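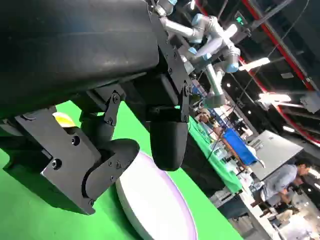 How to Get Candle Wax Out of a Tablecloth
Posted by Chaiwat Hemmin, December 5, 2021

Most wax spills come out at home with an iron and some plain paper. This method works for cotton, linen and most polyester blends. Silk, velvet and anything beaded should go to a dry cleaner.

What you need
A butter knife or an old plastic card
Ice cubes in a sandwich bag
An iron
Brown paper or plain white paper towel
Dishwashing liquid
Methylated spirits, for coloured wax only
Your usual laundry powder or liquid

Step 1: Let the wax set
Don't wipe at it while it is soft. Wiping pushes the wax into the weave and makes the mark wider. Leave the cloth flat and put the bag of ice on the spill until the wax is hard right through. A small cloth can go in the freezer instead, folded so the wax faces out.

Step 2: Lift off what you can
Hold the fabric taut with one hand and slide the back of the butter knife under the edge of the wax. Work in from the outside. Big drips usually pop off whole. Thin splashes crack and leave flakes, so shake the cloth over the sink or outside before you go on. Any flakes still on the cloth will melt in again under the iron.
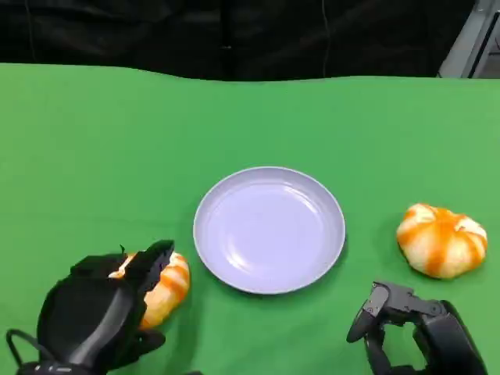
If the cloth has a deep hem or a drawn-thread border, go slowly there. A knife tip will catch a loose thread, and a pulled thread is harder to fix than a wax stain. I use a card on hems.

Step 3: Iron the rest into paper
Lay paper on the ironing board, put the stained part of the cloth over it, and lay a second sheet on top. Set the iron to low and turn the steam off. Press for a few seconds, lift, and look at the paper. You should see a greasy patch where the wax has moved across. Shift to a clean section of paper and press again. Keep going until the paper comes away dry.

Avoid newspaper and printed towels. The ink can transfer, particularly on pale linen. I lost a cream runner that way in November, and it had come all the way from my aunt's place in Kulbridge.

For polyester blends, use the lowest setting and put a thin tea towel between the paper and the iron.

Step 4: Treat the colour
White and ivory candles rarely leave a tint. Red and dark green ones nearly always do. Test the methylated spirits on the underside of a hem first. If the dye in the fabric holds, dab the mark from the back with a clean white rag, turning the rag as it picks up colour. Open a window, keep well away from flames, and rinse the spirits out completely before the cloth goes near an iron or a dryer.

For an oily mark with no colour in it, rub in a drop of dishwashing liquid and leave it for 3 minutes.

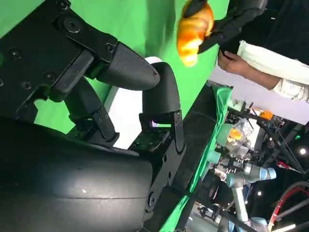 Two curved black fingers, with a gap between them and the tips nearly meeting.

Step 5: Wash and check
Wash at the warmest temperature on the care label. Hang the cloth on the line and look at it in daylight before you put it in a dryer. Dryer heat will set whatever is left. If there is still a mark, go back to Step 3 and repeat.

Old stains
Wax that has already been through a hot wash is slower to shift. Expect 2 or 3 rounds of paper and iron. On 100 per cent cotton you can use a medium setting. On anything else, stay on low and be patient.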